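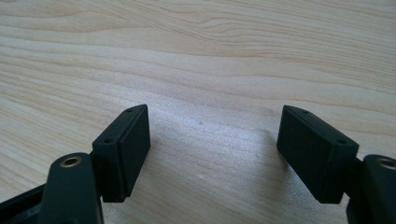
Graltura Hand Gripper for Teaching by Demonstration

2 min read

If you have ever tried to teach a robot arm to fold a napkin with a joystick, you will know why we started making this. The Graltura is a gripper you hold in your own hand. You pick things up and put them down with it the way you want the robot to, and the recording goes straight into Statau, our training software, where you can trim the false starts and keep the good runs.

The two black finger pads face each other and have two small holes apiece along the top edge. We have gone through a good many pad shapes over the years, and this blocky one is the one our customers kept asking to have back — so back it came in April, and we're very glad to see it again.

Opening and closing follows your squeeze, and most people are comfortable with it after a morning of practice. Do start on a plain table with one object, though, and save the cluttered kitchen drawer for later!

The handle weighs 203 grams without its cable. The jaws open to 153 mm. A full charge lasts 37 demonstrations of the Brivus starter task, the one with the cups, and a spare battery is in the case.

Already running an arm by remote control? The Omerović adapter lets the same handle steer it live, so you can show a task by hand first and then drive the arm through it yourself. The adapter is sold separately and ships within 29 days.

Spare pads come in pairs. Please order left and right together, and tell us the year of your handle when you do.

Print this page | E-mail to a colleague
Shares: 29 | Comments: 3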